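Equipment Planning, Second Progress Report
Prepared for the program office by the Skenel project lead
Reporting period ending in March

1. Where we are

In the first report we promised to come back with a clear list of what must be bought, what can wait, and what we no longer need. This report gives that list. The work on the bench has gone on during the whole period with the equipment we already have, and most of the changes in the plan come from this daily use.

The budget line for equipment has not been exceeded. Two purchases were delayed by us, and one was delayed by the supplier. I explain each of them below.

2. Arms and grippers

The original proposal asked for one more pair of arms in this budget year. We now ask to move this purchase to the next year. The present cell with two arms is enough for the fruit handling tasks, and the limit is the time we need for changing the setup between tasks. A second cell would only double this problem if we buy it now.

What we need more urgently is spare parts for the grippers. The finger plates are the part we change most often, and at the moment we have only one spare set. When we ordered the last one, the delivery from Kobori took 5 weeks. We would like to keep 2 complete sets on the shelf at all times. Kobori offers a better price if the order is 35 plates or more, and we think this quantity will serve us until the end of the project, also for the second cell if it is approved.

We also compared the Kobori fingers with soft fingers from another source. The soft ones are kinder to the fruit, but they need an air supply, and the air supply was not in the budget. We leave this question open for now. 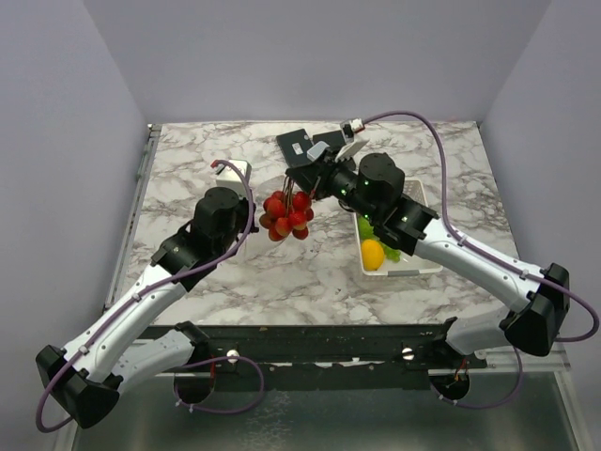
3. Cables and connectors

This part was underestimated in the proposal. I wrote there only one line, "cabling, small items," and the amount was too low. Each time an arm must reach over the table, the cable must have enough free length, but too much free length means that it can catch on things. We tried clips, and they helped a little. The better solution is cable guides made for this size of arm, and Avport sent us a quotation for them which I attach separately.

We ask for permission to move $2,000 from the travel line to cover the guides, spare connectors and a small stock of cable. The travel money is free for this purpose, as the planned visit to the supplier in Asia was replaced by video calls. The calls were enough for our questions, except the one about repair times, which is still not answered in writing.

4. Test objects

Until now we paid for test objects from the consumables line, and this can continue. Fruit with thin stems is the most demanding for the gripper, and it is also the task the program office asked us to keep. We do not ask for extra money here. I only note that the objects must be bought again from time to time, so this small cost should appear in each year of the plan. In the proposal it appeared in the first year only, which was my mistake.

5. Delays

The two purchases we delayed ourselves are the second cell, explained above, and the new control computer. The computer was postponed until we know if the second cell will use the same one. The item delayed by the supplier is the spare wrist motor. It was ordered early in the period and the supplier has changed the shipping date twice. If there is no confirmed date by Friday, we will ask Avport for an offer, even if the price is higher. To work without a spare motor is the biggest risk in our plan at this moment.

6. What we ask from the program office

Approval to move the second pair of arms to the next budget year.
Approval to transfer $2,000 from travel to cabling.
Agreement that the finger plates can be ordered in one purchase of 35 pieces, instead of small orders.

The first and second points do not depend on each other. If only one can be decided quickly, please decide the cabling first. The Avport quotation has a limited validity, and a new one may come with a new price.

The updated budget table is in the attached file. The next report will include the answer from the supplier about repair times and our recommendation for the control computer.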